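**Nurum Street Supper Club — December notes**

Quick one this month, I'm typing between two shifts so forgive the spelling.

## Supper numbers

86 of us at the last one. Best yet. The groundnut stew ran out before the second sitting and Ekua Aryee went home and came back with a pot of her own, which saved the evening. Thank you Ekua. If you're cooking for December please make more than you think. Rice especially. We always run short on rice.

Also — if you signed up and can't come, text Korkor Yakubu by 4 pm on the day. She does the seating and last time she had ten gaps on one side of the hall and people squeezed in on the other.

## Plates, again

OK so. The paper plate question. We went through 900 of them between spring and now, plus the bowls, and they buckle under anything with sauce. Abena Mensah put it to the group at the last planning night and most hands went up for going back to proper white china. So we're doing it.

What we need from you:

- Round, white, dinner size. Doesn't have to match. Chips are a no.
- Drop off at the Dankwa shop side door, mornings only, ask for Sobia Farooqui
- Wrap them in newspaper please, we lost a few last time to a carrier bag
- Side plates also welcome but we have alot already 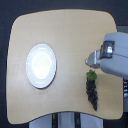
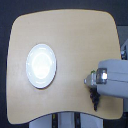 White round plate, plain raised rim, nothing fancy.

## Washing up rota

Goes with the above, sorry. Real plates means real washing up. Two people per sitting, 30 minutes each, and somebody to dry. Mawuli Essien has offered to do the first one and would like it known that he is not doing all of them. Sheet is on the kitchen door. Put your name down in pen.

Hot water in the hall kitchen takes forever to come through so turn the boiler on when you arrive, not when the food's finished. Switch is behind the tea cupboard. Turn it off after!! It was left on all weekend in the fall and we got the bill.

## Menu for December

Still moving around but so far:

- Jollof, two big pots (Korkor, Abena)
- Red red with plantain
- Chickpea and spinach curry, mild (Sobia)
- Bratberg rye loaves — they're giving us day-olds again, pick up after 3
- Something sweet, TBC. Last year's ginger cake person, are you out there? Please get in touch

No nuts in the desserts this time. We have two kids coming with allergies. Mains with nuts go on the far table with a label.

## Money

We raised 1,000 from the summer raffle and most of it is still there. Plan is a new urn and mending the folding chairs, the ones with the green tape on. Don't sit on the green tape ones. Suggested donation stays the same, jar by the door, and if it's a tight month just come and eat.

## Odds and ends

Lost: one blue casserole lid, glass. Found: three umbrellas and a childs mitten, all in the box under the coat rack.

The Itness walking group meets out front before supper, 5 pm, slow pace, dogs fine.

Next planning night is at Ekua's. Bring a chair if you've got one, and the plates can come there too if Dankwa's is out of your way.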